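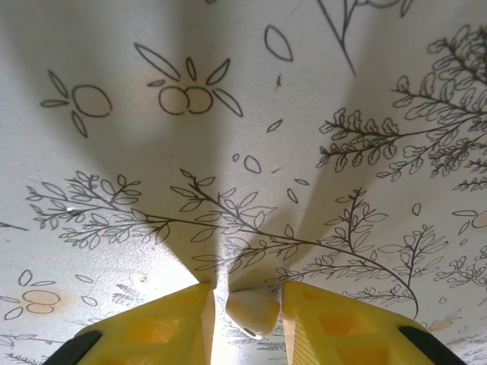

Table corner gets its new cloth (and its cups back) at Namosano

If you've been into Namosano on Urken Street lately you'll know the little table corner has been looking sorry for itself. The old oilcloth had gone sticky, the cups had been moved to a shelf by the till, and I'd more or less given up hope of it being sorted before spring. Well, I popped in for candles and it's done! I stood there so long I forgot the candles.

The big change is the cloth. It's white with a leafy botanical print, flowers and ferns, the sort of thing my gran would have called "a bit much" and then bought two of. I love it. There are peachy-orange blossoms dotted through the grey fern leaves, and that bit of colour stops it looking chilly. I'm told it took the shop ages to settle on it, with a plain blue in the running until quite late on. I'm so glad the blue lost.

Behind it they've kept the wallpaper, beige with bands of brown damask-style ornament running top to bottom. On paper that ought to fight with a floral cloth. I've had this argument with my sister on the phone already (she's seen it and she thinks it does fight). I think old-fashioned paper wants an old-fashioned cloth in front of it, and I'd have both at home if I had a wall that was straight enough.

Then there are the cups. They're back on the holder, the gold wire one with the curly scrolly arms and the wooden base, and they hang upside down by their stems. One's red and one's light green. It's quite a Christmassy pair, though I don't know if that was the plan or if those were simply the ones nearest the front of the cupboard.
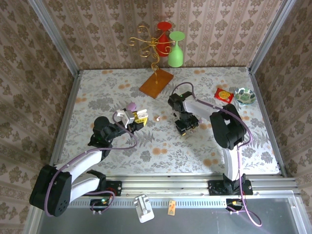

The red and green cups on their gold wire holder, with the leaf-patterned bowl towards the back right.

I asked whether the holder was for sale and it isn't, sadly. It came from the Oyelaran house clearance, along with a great many boxes that the shop is still going through, and they've decided to hang on to it for the table. The cups you can ask about at the till. The cloth you can order, and it comes off the roll, so do measure your table before you go. I didn't, and had to stand there holding my arms apart and guessing, to the amusement of the queue.

My own favourite is the small white bowl, which is easy to miss over on the right. It has green leaf patterns on the inside, so you get the best of it when you look down into it. Something like that is wasted on a high shelf. Mine would have clementines in it until January and hair clips after that.

A few practical bits for anyone planning a trip. The shop is at 173 Urken Street, on the Pisov bus route, and the stop is pretty well outside the door. They're staying open until 7pm through December, and the quiet time seems to be straight after lunch. If you've got a pushchair, use the side entrance, as the front step is a nuisance.

There's also going to be a swap shelf for odd cups and saucers, starting this month. You bring one, you take one, and chips are allowed as long as they're not on the rim. The shop would like to see 100 pieces change hands before the new year. I've got a very ugly saucer put by for it already, wrapped in newspaper by the front door so I can't lose my nerve.

The table itself is staying as it is until the end of the winter, and after that the cloth might be changed for something lighter. I've put in a word for keeping the ferns. If you like them too, please say so when you're in, and pick me up some candles while you're there.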